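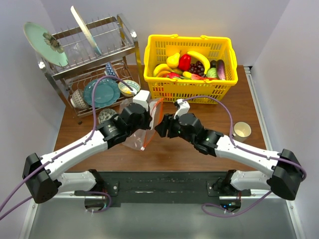 Logged by: Prastdale shared kitchen desk
Ticket 351 | Category: Kitchen storage | Status: Closed

Reported Friday, 9.30 am
Slider on the reusable zip bags stops partway along the strip. Bags are the clear ones with the orange-red zipper strip and white slider, bought from Cloteso in a pack of 30. We use them for cut veg and herbs. Two bags affected so far. One will not close past the middle, the other closes but opens again when it is picked up by the bottom.

First reply
Please check the following and write back.
Is there anything in the groove of the strip? Onion skin and dried herb stalks are the usual trouble.
Has the bag been through the dishwasher or stood in very hot water?
Does the slider sit level on the strip, or does it lean?

Update, 11 am
No dishwasher. They are washed by hand in the sink and stood upside down in the metal dish rack, over the wire dividers on the top tier. The first bag had a bit of coriander stalk in the groove. Took it out with a cocktail stick and the slider now runs end to end. The second bag is clean and still opens.

Second reply
On the second bag, take the slider back to the open end and press the strip together by hand along its whole length, then run the slider over it slowly with the bag flat on the table. If it opens again, look at the strip against the light for a kink.

Update, 2 pm
Kink found, close to the corner. It lines up with where the strip was pressing on the rack. Laid the bag flat under a Sivatero chopping board and left it. Closes properly now if nothing heavy is inside. Filled with water over the sink it still drips at that corner, so it is marked for dry things only.

Changes made
Bags are now dried with the strip at the top, opened out over a mug. Top tier of the rack is for plates.
Nothing goes in wet. Produce stays in the yellow basket until it is dry, then gets bagged.
Fill to almost 90 per cent at most. The slider was being dragged over carrots.

Still open
The Başaran bags in the bottom drawer have a press strip and no slider. Not tested. Raise a separate ticket if they start to leak.

Closed by desk. Replacement for the dry-only bag not requested.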